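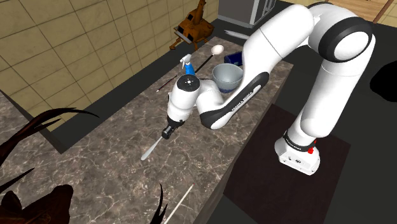
## 大きいサイズの婦人服を通販で扱う際の返品規定とサイズ表記について

投稿者:Modise運営担当
投稿時期:2019年6月

当店は婦人服の通信販売を営んでおり、現在464点の商品を掲載しております。8月より、従来のS〜LLに加え、3L〜5Lおよび小柄な方向けの丈短めサイズの取扱いを開始する予定です。つきましては、次の二点についてご教示いただきたく存じます。

第一に、サイズ表記の方法です。仕入先が二社(Ivatis、Risis)あり、同じ3Lでもバストの仕上がり寸法に差がございます。商品ページには仕入先の表記をそのまま掲載すべきか、当店独自の基準に統一すべきか、判断に迷っております。

第二に、返品送料の扱いです。現行規定では、お客様都合の返品は送料をお客様負担としておりますが、新サイズに限り初回の交換送料を当店負担とする案が出ております。同様の運用をなさっている事業者様がいらっしゃいましたら、留意点をお聞かせください。

---

**Jutirix衣料販売部**

弊社でも数年前に同様の拡充を行いましたので、その際の運用をご報告いたします。

サイズ表記につきましては、仕入先の表記を残したうえで、全商品に実寸を併記する方式を採用しております。独自基準への統一も検討いたしましたが、商品に付いている表示と商品ページの表記が異なるため、到着後に「注文と違うものが届いた」とのお問い合わせが生じるおそれがあり、見送りました。実寸の測定箇所は、着丈、肩幅、身幅、袖丈、裾幅を基本とし、パンツ類は股上、股下、わたり幅を加えております。大きいサイズでは二の腕まわりとわたり幅に関するご質問が特に多く寄せられますので、この二か所は省略なさらないことをお勧めいたします。

なお、ヌード寸法と仕上がり寸法の混在にはご注意ください。Ivatis様とRisis様の寸法表がいずれの基準で作成されているか、まず両社に書面でご確認いただくのがよろしいかと存じます。差異の原因がこの点にある例は少なくありません。

交換送料につきましては、弊社では購入金額3,000円以上のご注文に限り、同一商品のサイズ交換を一回まで無料としております。規定には次の事項を明記しております。

- 対象は同一商品・同一色のサイズ違いに限ること
- 商品到着後の申請期限
- 交換希望サイズが欠品の場合は返金とし、返送料も弊社が負担すること
- セール品および肌着類は対象外であること

三点目の欠品時の扱いを定めておらず、導入当初は窓口の対応が担当者によって分かれました。あらかじめお決めになることをお勧めいたします。

---

**匿名の出店者**

新サイズだけ無料にすると、SやMのお客様から不公平とのご意見が出ると思われます。当方は全サイズ一律としております。

---

**通販実務経験者**

表記については先の回答と同意見です。一点補足いたします。

丈短めサイズを「Sサイズ相当」と記載される例が見受けられますが、身幅は通常のMと同じで着丈と袖丈のみを短くした商品も多く、誤解を招きます。サイズ名とは別に「着丈短め」等の区分を設け、検索条件でも独立させるほうが、お客様には分かりやすいものと存じます。

また、着用写真にはモデルの身長と着用サイズを必ず記載してください。以前勤務しておりました店舗では、新サイズのうち29点で大きいサイズの着用写真を追加し、残りは平置き写真のみで販売いたしました。後者には着用時の丈感に関するお問い合わせが続き、結局、翌季に撮影し直しております。撮影費用は当初の予算に含めておかれるのがよろしいでしょう。

送料については店舗の粗利によりますので、一概には申し上げられません。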